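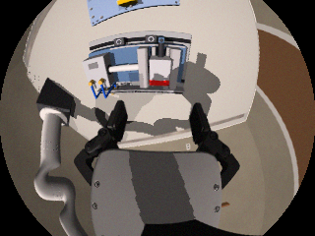
Subject: Re: [cirelum-players] Piltska open beta, anyone in yet?
Date: 27 May 2022

Hi all,

> Did anybody else get a key for the Piltska beta? I signed up in April
> and haven't heard a peep. Also wondering if our old Cirelum saves
> carry over, or if we're starting from scratch.

I got mine last night! Check your spam folder, that's where it landed for me (the sender shows up as Jara, not Piltska, so it's easy to miss). The download took forever, so start it before dinner.

On the saves: sort of. Your Cirelum account name carries over and so do your badges, but the ships don't. I had 1,917 hours' worth of junk in my hangar and now I have one starter hauler with a bad turning radius. I was grumpy for an evening and then I kind of enjoyed being poor again.

What I like so far: co-op goes up to eight players now, and you can drop in mid-run without everybody backing out to the lobby. We had a group going for nearly nine hours with people coming and going, and it only dumped us once, right at the Kikham docking run, of course. The invite menu is still a mess. If you don't see your friends list, back out to the title screen and go in again, that fixed it for me.

What I don't like: the new docking controls. They moved roll to the shoulder buttons and you can't remap it in the beta. I've hit the same antenna so many times... There's a thread for it on the Jara feedback board, so please go add your two cents if it bugs you too. And the music cuts out whenever you open the map.

Does anybody know if progress gets wiped at the end of the beta? The email doesn't say and I'd like to know before I sink another weekend into it.

I'm on most evenings after 8 Eastern if you want to group up. Voice chat is fine, or just type at me, I'm easy.

See you at the docks!

> Also, is cross-play in there yet? My brother is on console.

Oops, almost missed this part. Not yet, PC only for now.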